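Shop Notebook, Kitchen Fittings
04/11/2021
by Quentin Cordier
Filed under: Small Furniture / Drawers & Runners / Work in Progress

Picked up again on the counter stand for the Bavstead kitchen. The carcass has been glued up for a while and I had been putting off the drawer, mostly over the runners. First plan was plain wood on wood with a groove in each side. I cut one pair that way in July and didn't like them. They were fine with nothing in the drawer and sticky as soon as there was weight at the front.

Recut both sides this morning. Took the grooves 4 mm deep and waxed them with the Gelach paste from the green tin, two coats, buffed in between. Much better. The left side still drags a little in the last stretch before it closes. I think the carcass is slightly out of square at the back on that side, because the drawer itself checks fine corner to corner. Planed a few shavings off the lower edge of the runner and left it there. I don't want to chase it any further until the weather dries out.

Drawer bottom: used the thin board from the Pacheco offcuts. It sits in a groove on three sides and is pinned at the back with no glue, so it can move. If anyone takes it apart later, there are four pins.

Handle. The drawing has a small round knob in the center. I changed this to the long black bar handle. With a knob you pull off center half the time and the drawer racks in the opening. Mounting holes were drilled from the front with a backing block clamped behind. One came out slightly high and I had to ease it with a round file before the screw would start. You can't tell from the outside.

Finish on the stand is oil only, no stain. Three coats on the top shelf, two everywhere else, none inside the drawer apart from the wax on the sides. I left the inside bare so bread doesn't pick up the smell. Emer asked for the same thing on hers last year and it has held up.

Carried it up to the kitchen after lunch and loaded it the way it's going to be used. Fruit on top with a couple of cans, and a bag in the drawer. Opened and closed it 16 times by hand, pulling from the middle, then from each end of the handle. No sticking from the middle. From the right end it still twists a bit near full travel.

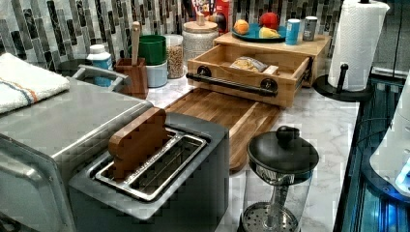

The stop needs more thought. At the moment it's a small block screwed under the top rail that catches the back of the drawer. It holds, but I can lift the drawer past it if I pull upward at the same time, and somebody in a hurry will do exactly that. Options are a longer block or a turn button that has to be rotated out of the way. I prefer the turn button. It can be made from scrap and it lets the drawer come out for cleaning.

Depth is okay. The drawer takes a loaf up to 22 cm long if it's laid flat. Anything longer has to go in at an angle, and then the end of the bag rides up and rubs on the rail. Could lower the bottom by 9 mm on the next one without changing the front. Worth marking on the drawing now before I forget.

Felt pads under the feet are not on yet. The stand slides on the marble if you pull the drawer hard. Rubber would grip better than felt, so look in the hardware bin before buying anything.

To do:
- turn button for the stop
- rubber feet
- third coat of oil on the sides, if there's any left
- redraw the front with the bar handle and the corrected hole spacing
- recheck the left runner once the heating has been on for a few days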